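Werkstatt-Tipps: Kleine Elektronik für Bastelroboter sauber aufbauen

Ich werde ja immer wieder gefragt, wie man es schafft, dass ein selbst gebauter Fahrroboter nach dem dritten Ausflug noch losfährt. Meiner steht seit zwei Jahren in der Werkstatt, heißt Brendura (fragt nicht), und ich habe an dem Ding so ziemlich jeden Fehler gemacht, den man mit Kabeln, Klemmen und Motorreglern machen kann. Also schreibe ich mal auf, was sich bei mir bewährt hat, kreuz und quer, so wie es mir einfällt.

Litzen nicht verzinnen, wenn sie in eine Schraubklemme kommen

Ich weiß, ich weiß, der Opa hat das immer so gemacht. Meiner auch. Das Zinn gibt aber unter Druck langsam nach, die Klemme wird locker, und irgendwann wird sie warm. Nehmt Aderendhülsen und eine ordentliche Crimpzange, die Zange hat bei mir weniger gekostet als der Motorregler, den ich vorher gegrillt habe. Nach dem Crimpen einmal kräftig am Kabel ziehen. Kommt es raus, war es nix, also abschneiden und neu!

Kabel beschriften, und zwar an beiden Enden

Malerkrepp und Filzstift reichen für den Anfang völlig. Schöner ist Schrumpfschlauch mit Text aus dem Etikettendrucker, aber den muss man halt draufschieben, bevor der Stecker dran ist. Ich vergesse das bei jedem zweiten Kabel. Was draufsteht, ist Geschmackssache: Ich schreibe »Motor L vorn« statt einer Nummer, weil ich die Liste mit den Nummern garantiert verlege.

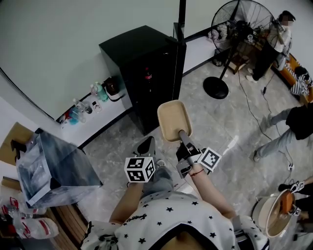

Werkstatt Grilley, im Dezember

So, weiter geht's, inzwischen ist es in der Werkstatt lausig kalt geworden und ich merke es an den Akkus. Dazu gleich mein liebster Wintertipp: Akkus mit ins Haus nehmen und erst laden, wenn sie Zimmertemperatur haben. Lithiumzellen mögen es überhaupt nicht, wenn man sie bei Frost lädt. Ich lege sie abends in eine Blechdose auf die Fliesen im Flur, mit Klebeband über den Kontakten, und am nächsten Morgen kommen sie ans Ladegerät — und ich bleibe dabei im Haus. Wenn eine Zelle aufgebläht aussieht, wird sie nicht mehr geladen, auch nicht »nur noch das eine Mal«. Ab zum Wertstoffhof damit.

Sicherung nah an den Akku

Die Sicherung schützt das Kabel, und zwar nur das Stück, das hinter ihr liegt. Bei meinem ersten Aufbau saß sie schön ordentlich vorne neben dem Schalter, und dazwischen lief ein halber Meter ungesichertes Kabel an einer Blechkante entlang. Das ging gut, bis es nicht mehr gut ging, und der Geruch hing noch lange in den Vorhängen. Jetzt sitzt sie eine Handbreit hinter dem Pluspol, und über die Blechkante habe ich ein Stück aufgeschlitzten Gartenschlauch gezogen. Sieht furchtbar aus, hält prima.

Gamepad über Funk: erst das Loslassen testen

Wer seinen Roboter mit einem Spielecontroller fährt, sollte als Allererstes ausprobieren, was bei Verbindungsabbruch passiert. Also Räder hoch, Fahrgestell auf einen Holzklotz, Vollgas geben und dann das Gamepad ausschalten. Bleiben die Räder stehen? Gut. Drehen sie fröhlich weiter, dann gehört ins Programm eine Zeitüberwachung. Bei mir steht sie auf 587 Millisekunden, eine völlig krumme Zahl, ich hatte mich beim Ausprobieren vertippt und es dann so gelassen, weil es sich gut fuhr. Und trotzdem kommt zusätzlich ein dicker roter Ausschalter oben drauf, einer, der wirklich den Strom zu den Motoren trennt und den man auch mit Handschuhen trifft.

Mikrocontroller und Motoren getrennt versorgen

Wenn sich euer kleiner Rechner beim Anfahren dauernd neu startet, ist meistens die Spannung eingebrochen. Ein eigener Spannungswandler für die Steuerung hilft, noch besser ein eigener kleiner Akku. Masse dann aber trotzdem verbinden, sonst versteht der Regler die Signale nicht (einen ganzen Nachmittag habe ich daran gesucht, mit Multimeter und sehr schlechter Laune). Ein Elko mit 1.000 Mikrofarad direkt am Regler hat bei mir den Rest beruhigt. Auf die Polung achten und auf genug Spannungsfestigkeit!

Schrauben sortieren, aber bitte nicht übertreiben

Ich hatte mir mal ein Sortierkastensystem von Kubíček zugelegt, mit Fächern für jede Länge. Benutzt habe ich davon die M3 und die M4, der Rest ist voll mit Kram geblieben. Heute nehme ich alte Marmeladengläser, eins pro Gewinde, Längen gemischt. Zum Suchen kippe ich das Glas in einen flachen Deckel mit Rand, dann rollt auch nichts unter die Werkbank.

Schraubensicherung nur in der mittelfesten Sorte, einen winzigen Tropfen, und vorher das Gewinde entfetten. An Kunststoffteile kommt mir das Zeug nicht mehr, manche Sorten lassen ihn reißen. Da nehme ich Stoppmuttern.

Ach ja, und weil in den Kommentaren jemand nach dem zweiten Fahrgestell gefragt hat: Nernine gibt es noch, liegt aber zerlegt in der Kiste, mir fehlt ein Ritzel. Wenn es da ist, schreibe ich was zum Thema Ketten spannen.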